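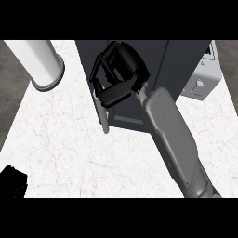
Page last changed in April by Wing-sze Yang (moderator)

Resizing my grandmother's ring when there are stones all the way around?

Asked by Jui-lin Chang in Rings and Repairs

Hello everyone, I hope this is the right section. My grandmother left me her wedding band, and I would so love to wear it every day, but it's too small for me by a size and a half, maybe a bit more in the summer. It's yellow gold with little diamonds going the whole way around, 17 of them. I counted twice because one of them is slightly cloudier than the rest and I wanted to be able to tell the jeweler which one.

I took it to a counter at the mall and the young man there was very kind but said they don't size that style at all. Then I went to Hutsuliak, the small repair shop near my mother's place, and the lady said she could "probably" do it but might lose a stone or two and couldn't promise the gaps would look even afterward. She quoted me a price to try, and a much bigger one for making a new band and moving all the old diamonds into it.

So now I'm stuck. Is the first lady being too careful, or is the mall right? And if a new band gets made, do I get the old gold back? I'd feel terrible if it went into somebody's scrap drawer. The inside is engraved too, just initials and a tiny leaf, and I'd hate to lose that. Thank you so much for reading all this!

3 answers

Answer from Torquil Hepburn

What a lovely thing to have, and I can see why you want it on your hand and out of the box. I was at the bench for 47 years before my eyes gave out, so let me go through it the way I would have with a customer.

An eternity band is hard to size up. With a plain ring you cut the shank at the back and let in a piece of gold. Yours has no plain back. Wherever you cut, you are cutting between two stones, and the piece you let in will show as a blank spot. On top of that, the curve of the whole ring changes when it's opened, and every one of those little seats gets pulled a hair out of shape. Stones loosen. Sometimes they drop out that week, and sometimes it's a year later in a parking lot. A size and a half is a lot to ask. The lady at Hutsuliak sounds like she knows her trade, and I'd trust her more for saying "probably."

There is a middle road she may not have mentioned. You can have a short plain section put in at the palm side on purpose, nicely finished, so it looks like it was meant. Nobody sees that side when you're wearing it. All the original stones stay, and the next time it needs sizing there is somewhere to do it. Ask her to check every seat under the loupe before she agrees to anything – an old ring can be worn very thin.

About the leaf and the initials. Ask where the engraving sits and have the cut made well away from it. And take a clear picture of it first, close up, in daylight by a window.

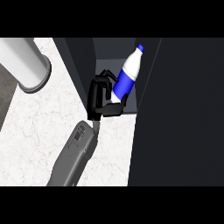 Answer from Cheng-en Lam

dont resize it, wear it on a chain. My sister did that with hers and its fine, she gets compliments

Answer from Chia-jung Chang

Hi Jui-lin! (No relation that I know of, though I did have to look twice at the name.) I went through this with my mother-in-law's ring, so I can speak to the new band side of it.

We had ours remade by Brurard, who do mostly custom work, and it came to 2,526 with the setting included. That was a lot for us, and I won't pretend I didn't lie awake over it, but the ring fits and I haven't had a stone move since. The thing I'd pass on is that you have to ask about the gold before you leave the ring with them. Some shops will use your own gold in the new piece, some would much prefer not to because old solder can make it brittle, and some will give you credit for it by weight. Whatever they say, have them write it on the ticket. Mine says "return all original metal to customer," and it came back in a little envelope along with the piece that had the engraving on it. I keep that part in my sewing box.

You could also have the old engraving copied inside the new band. Ours was done by hand from the original and it's very close, only the letters are a touch narrower.

Two other small things. Have your finger measured more than once, morning and late afternoon, since you say you swell in the summer. And a wide band feels tighter than a thin one, so get them to measure with a sizer as wide as your ring. We didn't the first time and had to go back.

Comment from Jui-lin Chang

Thank you both, and Cheng-en too! I had no idea about the plain section. I called the shop and she says she has done it on 4 rings like mine and is happy to look at the seats first, no charge. The leaf is right opposite the cloudy stone so I'm going to ask if the cut can go beside that one. Is that silly, or would it make sense to replace the cloudy one while it's open?

Comment from Torquil Hepburn

Not silly at all. But have it cleaned before you decide it's cloudy – hand cream packs in behind those small stones something awful.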